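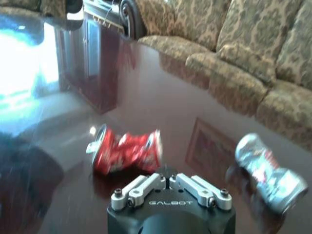 Wrist view during the table-clearing demo. Red can on its side near the gripper, silver can to the right.

Help Desk > Automation > Service robots > Demonstrations and open days

Reading time: 6 min

Two-armed robot clearing trash from a polished table: what should I take away from the demo?

Asked by Consuelo Tejada

I went to the Dirnora open day at Vemivwood on Sunday and watched the living room demonstration twice, once at 11 in the morning and once after lunch. The robot has two arms. It picks up litter from a coffee table and puts it in a small trash bin that it carries itself. The litter was crushed cans, bottles and a snack wrapper, and the staff changed the mix between sets.

I manage furnished apartments and I have to write a page for my employer on whether a longer trial is worth asking for. I am not an engineer. I kept a log on the second visit because I thought somebody would ask me for numbers. Over 50 minutes I saw 23 items presented. On 4 of them the gripper closed and opened again before it lifted anything. I did not write down which items those were, and I regret that. The longest single pick took 33 seconds from the arm starting to move to the item being over the bin.

What I want to know:

1. The table had a very glossy dark top. You could see the sofa in it, and the cans had reflections under them. Is that a hard case or an easy one? The person at the rope said "hard" but would not go into it.

2. Is there a reason to hold the bin in one hand instead of leaving it on the floor? To me it looks like giving up half of your hands.

3. Are my numbers any use, and what should I ask for if they offer a second visit in July?

I have stills from the demo PC, which they were handing out to anyone who brought a USB stick. I have put the relevant ones in the thread.

3 replies, sorted by votes

Reply by Beat Leitner (accepted)

I set up depth sensors for a living, on packing lines, so take the household part with caution. I was not at Vemivwood. I am going by your log and the stills.

On the first point, the person at the rope was right. A polished dark surface is a hard case for most cameras that measure distance. There are two separate problems and it is worth keeping them apart in your report.

The first is missing data. Many depth cameras send out light and look for what comes back. A glossy surface seen at a low angle sends most of that light off in some other direction, so the camera gets little or nothing for the tabletop. The system then has a hole where the table should be. The usual repair is to fit a flat plane through whatever points it does have. For a table this works well enough, because a table is flat.

The second is false data. A mirror-like top shows a second copy of the room, upside down, below the real surface. With stereo cameras the software can match the reflection in both views and report an object some distance under the table. If you fit the plane first and throw out everything beneath it, most of this goes away. Color-only detection is where I would expect trouble. A red can with a red smear under it can be outlined as one taller object, and the grasp point is then computed too low.

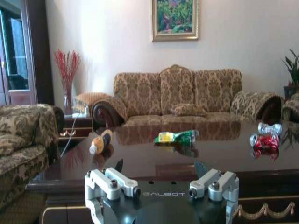 Those are the items I would put in a test set if I wanted to find faults. A wrapper lying flat has almost no height, so the fingers have to come down very close to the surface, and any error in the plane shows up there first. Touch too hard and you mark the polish. Stay too high and you close on air. A can lying against another can is the next one. The software has to decide that there are two objects, and then pick the upper one without sending the lower one across the table. Crushed cans also have no standard shape, so there is no model to match against, and the grasp has to be worked out from what is visible.

The bottle on its side is a milder case. It can roll, but it has an obvious long axis and you grasp across it.

I would guess that your four repeats were flat items or cans in contact. That is a guess and you should label it as one. A repeat is also not a failure. Opening and closing again after a poor grip means that something noticed the grip was poor, either from finger width or from motor current. I would sooner see a retry than an arm travel to the bin with nothing in it.

On the numbers: 23 items is small, but it is more than most visitors bring home. Report it as 4 repeats in 23 picks and do not turn it into a percentage. A percentage will get quoted without the 23.

The 33 seconds is less useful than you might think. Demo speed is often limited for the public, and you do not know what the limit was. Ask for it.

Things to request for July, in the order I would ask:

- Your own litter, in a bag, handed over on the day.
- The same table with the blinds in two positions. Strong window light on a gloss top washes out a large patch of the image and it moves with the hour.
- A clear bottle with no label. Label and cap give the camera something to hold on to.
- Whether a person is operating, supervising or absent. Ask for it in those three words and write down which one they say.
- What happens when an item is dropped on the rug.
- The speed setting in force during the run.

Edit: Consuelo says in the comments that the table was not moved between sets. Then the plane may have been measured once and stored. Ask them to shift the table by a hand's width with the robot looking the other way.
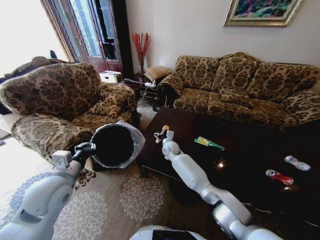 Reply by Nicanor Manzano

Easier to put a matte cloth on the table and be done with it. We had a similar thing with a scanner at Barroso and a gray cloth fixed it in one afternoon. As for the bin, I assume the arm just isn't needed for anything else so they gave it a job. I would not read much into it. A cleaner does the same table in less time than it takes to boot the thing.

Reply by Macarena Moya

Adding to Beat on the second point, which has not had a proper response. I worked on the mobile base side at Pliva and we argued about bins for months.

Holding the bin is a sensible choice for this task. If the bin is on the floor, the robot has to know where it is, reach down to it or over it, and keep knowing where it is after the base moves. Every move of the base adds position error. A bin in the left gripper is at a position the robot can compute from its own joint angles. It travels with the robot, so the place-down step is much the same at every table. The right arm also has a short path, which matters when something is hanging from the fingers and may slip.

The costs are real, though. One is load. The bin gets heavier with each item and the arm has to hold it out the whole time. Empty cans weigh very little, and a half-full glass bottle does not. Ask what the permitted bin weight is and whether the robot knows when it has been reached.

Another is the liner. A plastic bag folded over the rim will crinkle inward or outward as it likes. If it droops across the mouth, a light item such as a wrapper can come to rest on the film and stay there. On our rig we clamped the bag with a ring. I would ask if they use one, and if they don't, how often somebody resets the bag.

The last is that with one arm occupied there is no two-handed work. It cannot steady a bottle with one hand and grip with the other, and it cannot open a door without first putting the bin down. For furnished apartments the door matters more than the table. See whether it can set the bin down, do something else, and pick it up again. That is the single extra test I would push for.

I disagree with Nicanor about the cloth. It would work, but then you have tested a cloth. If the apartments have polished tables, then test polished tables.

Also look at the floor. There was a thin cable across the rug near the table. Ask whether the base was allowed to drive over it or was told to keep away. Tenants leave chargers everywhere, and a base that stops at each one will not finish a room.

Comments

Consuelo Tejada: Thank you, this is enough for my page. To Beat: the table stayed where it was both times. I will ask for the shift. To Macarena: I did not see the bin put down at any point while I was there, but I also left before they packed up.

Araceli Benítez: I was in the morning group. Staff placed the items by hand before each set and stepped back behind the rope. I asked about operator involvement and was told "supervised", without further detail. There was a man with a laptop in the hallway for the whole session.

Beat Leitner: A laptop in the hallway can mean logging, an emergency stop or full remote control. Ask to see the screen.

Nicanor Manzano: I still say cloth.

Araceli Benítez: Does anyone know if the July date needs registration? The sign at the door only said mornings.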